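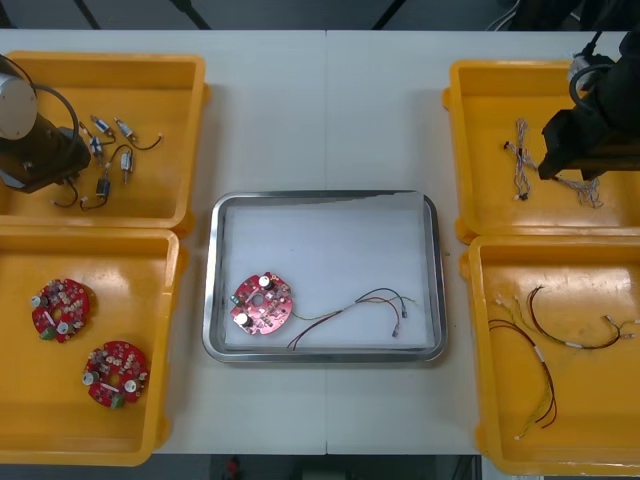 Puesto Prirnum de dos brazos con placas circulares rojas, mazos de cables y pequeños componentes de motor.

Prirnum es un puesto robotizado de sobremesa para la preparación de juegos de piezas eléctricas, comercializado por la empresa Potwood. Consta de dos brazos con pinza, una mesa blanca y un conjunto de recipientes intercambiables. Se vende como equipo completo o en régimen de alquiler, modalidad que incluye la instalación y la formación del personal.

Historia

El desarrollo comenzó en el taller de Potwood en Zúñiga, bajo la dirección del ingeniero Horacio Acuña. El primer prototipo tenía un solo brazo y se destinó al montaje de conectores. La versión de dos brazos se presentó con la referencia 2552, que se mantiene en el catálogo.

Disposición

En la configuración habitual, cuatro cubetas amarillas de plástico ocupan los lados de la mesa, dos a la izquierda y dos a la derecha. Entre ellas se coloca una bandeja rectangular de acero inoxidable, de poca profundidad, donde se reúne el juego. Los brazos acceden desde las esquinas superiores, cada uno por su lado. Las cubetas pueden contener placas de circuito, mazos de cables o motores pequeños con sus hilos de conexión.

Funcionamiento

El operario define la composición del juego en el programa Cinitz, suministrado con el equipo. Cada receta admite hasta 10 referencias distintas. El reparto de tareas entre los brazos puede fijarse a mano o dejarse al programa. Los mazos de cables requieren un ajuste propio de la pinza, que se guarda con la receta.

Modalidades y servicio

El alquiler mínimo es de tres meses. La puesta en marcha ocupa una jornada de ocho horas y comprende la calibración de ambos brazos. El contrato de mantenimiento cubre pinzas y cableado; las cubetas y bandejas se facturan aparte. La asistencia telefónica se presta en español y portugués.

Limitaciones

El manual desaconseja mezclar mazos de distinta longitud en una misma cubeta. El puesto no efectúa soldaduras ni comprobaciones eléctricas, operaciones que deben realizarse en otro equipo.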